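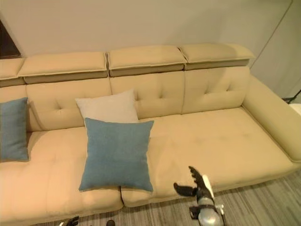 Beathag Purves has taught infection control to care home staff for 11 years, and she thinks most online refresher modules are a waste of an afternoon. I went in doubting that. She settled against one of the adjustable headrests on a long beige sofa and started on Drevedico, the package her region bought in April. "Everyone scores 90 or more," she said. "Does that sound like a test to you?"

Search this site Go

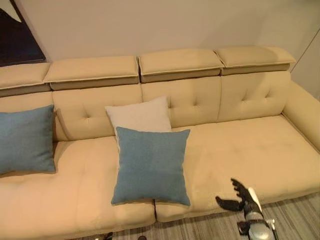 I put it to her that high marks might mean good teaching. "Then show me fewer norovirus outbreaks." She hasn't seen any such figures, and neither have I.
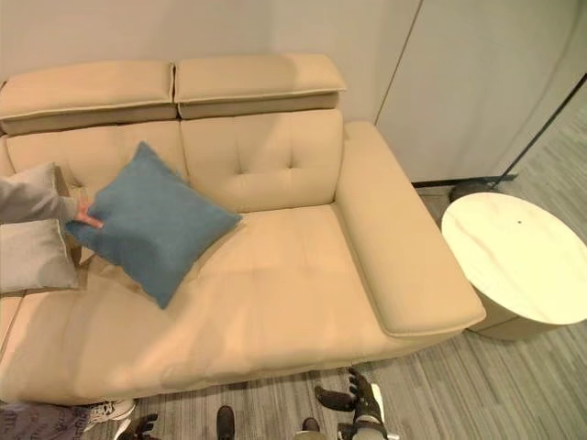 Her own half-day course takes 9 people at a time and has no published results either. She conceded this without much fuss. "I watch them take their gloves off. It's weak evidence, but I can see who gets it wrong."

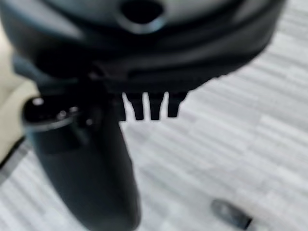
Close-up of a gripper, with three short prongs under the housing

Would she scrap the modules? "I'd stop paying for certificates." What she would pay for instead was left rather vague.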